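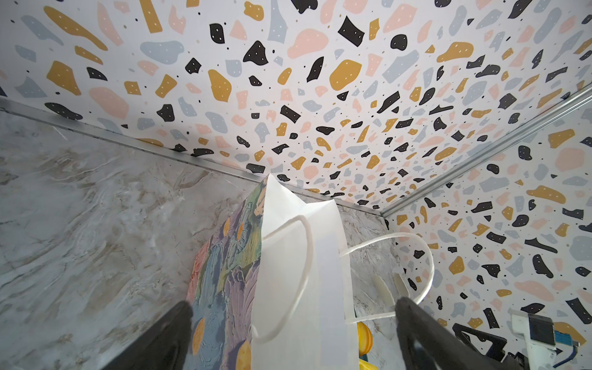 Packing a Paper Gift Bag: What We Learned About Handles, Openings and Soft Goods

Packaging Studio, second-year group project
Report written by Ekkachai Sangkhawat

When our group sat down in September to pick a topic, we had a long list of grand ideas and very little agreement. In the end we settled on something all of us had handled a hundred times and never thought much about, the paper gift bag with cord handles, and the job of getting baked goods in and out of it without squashing either one. I will admit I was the last to come around. By the second week I was the one staying late with a bone folder and a pile of ruined bags, and I am still very fond of the subject.

Our brief came from Grendico, a small bakery that sells gift boxes and bags and wanted to know if a tall, narrow bag could work for a mixed order of buns and pastries. They like how it looks on the counter — and so do we, to be fair. The trouble is that a tall bag with a narrow mouth wants to close itself. The top edge folds in along the side creases, and whoever is packing ends up using one hand just to hold the thing open.

We began with the handles. Cord handles are kind to the fingers, but they flop wherever they like, and a loop hanging over the mouth gets in the way of everything that goes in. Pulling on one handle alone tips the bag and twists the opening toward the pull. Pulling on both closes the mouth. We tried 14 ways of holding the bag before we agreed on a favorite, and the favorite was nearly the first one we had tried.

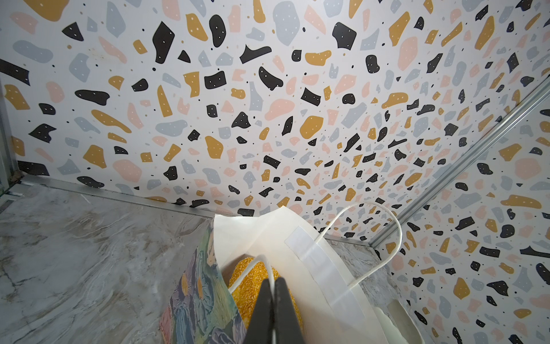 Figure 1. One cord handle held, with the bag tilted and a round golden-yellow piece inside.

The folded strip along the top edge turned out to matter more than I expected. It is where the handle is attached, so it takes the whole pull, and it also keeps the front panel fairly flat while the sides are free to crumple. In our notes we called this "the collar," and the name stuck. A stiffer collar gave us a better opening but also a bag that was harder to fold flat for storage, and Grendico does not have much shelf space to spare.

We spent a good while on the setting as well, more than our teacher thought wise. We wanted a surface that felt like a shop counter, so we chose a marble look for the bottom and a cheerful terrazzo pattern for the walls,
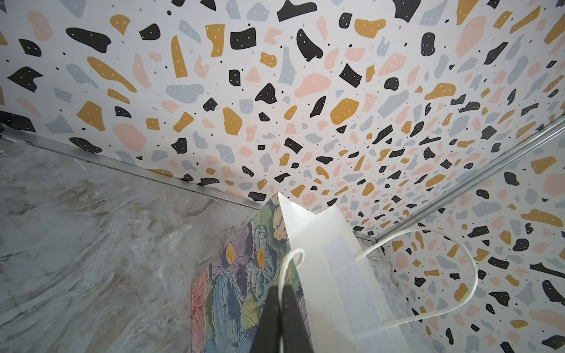
and I still think it was worth the Sunday we gave up for it. A plain white bag is easy to lose against a plain white wall, and the mustard and pink chips made the paper edges much simpler to follow when we went back over our notes. The painted floral print on the bag held its own very nicely, too.

For the layout we kept the tray right beside the bag, so that each piece had only a short way to travel. Flat, wide pieces are best placed low and early. Puffy ones go last, near the top, where nothing can press on them.

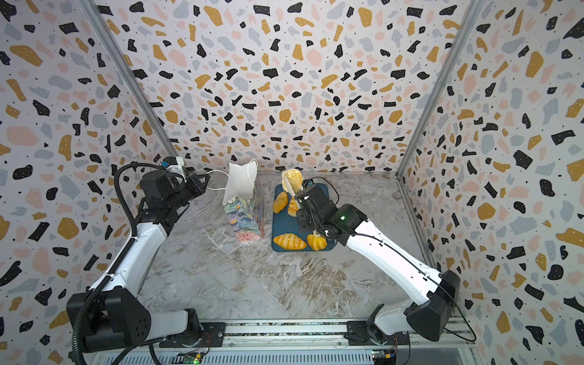
Figure 2. Bag and teal tray side by side, with a pale-yellow pastry lifted above the tray.

Our advice to Grendico is to keep the tall bag for orders of small pieces, to ask for a slightly firmer collar, and to pack with one handle folded down outside the bag. We would also like to try a wider base next term, if the print can be moved to fit it. Warm thanks to the classmates who lent us their hands and their patience, and to the bakery for answering so many questions about buns.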